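Getting Around Prenach Without a Car: A Chat With Marisol Llanos

I met Marisol Llanos at the ferry dock in Prenach, where she'd already bought my ticket and half a bag of cherries. She moved here from the city 18 years ago, sold her car the first winter and never bought another one. Friends who visit get the full tour from her, so I figured I'd ask for it too!

"Start with the ferry," she told me. "Everybody drives over the bridge and then spends their whole morning looking for parking." The crossing to Pravport costs 2 dollars if you pay on board, and the line moves fast before 9 a.m. I asked about bikes. "Bring it, lean it by the back rail, and hang on to it when we turn."

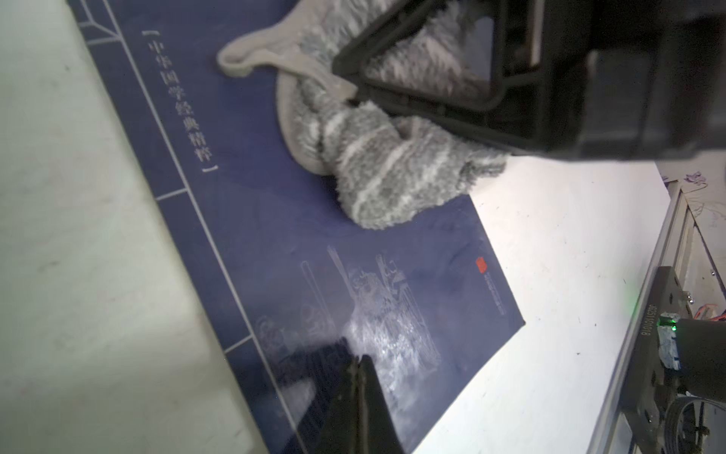
From the Pravport side we caught the hill bus, a little green thing that holds 18 people if they're all friendly. Marisol likes the left side for the water views (I got the right side, and a very nice look at a retaining wall). "In June I'd walk up instead," she said. "It's some 800 steps, but there's shade, and you pass the bakery."

Does she ever miss driving? She had to think about that one. "When my sister comes with her suitcases, yes. Then I call a cab and complain the whole way."

She's less sold on the late service. The last boat leaves at 10:40 p.m., and she's missed it more than once - "always because of dessert," she said. After that it's the night bus over the bridge, 60 minutes with all the stops. We made the 4:15 back with time for coffee.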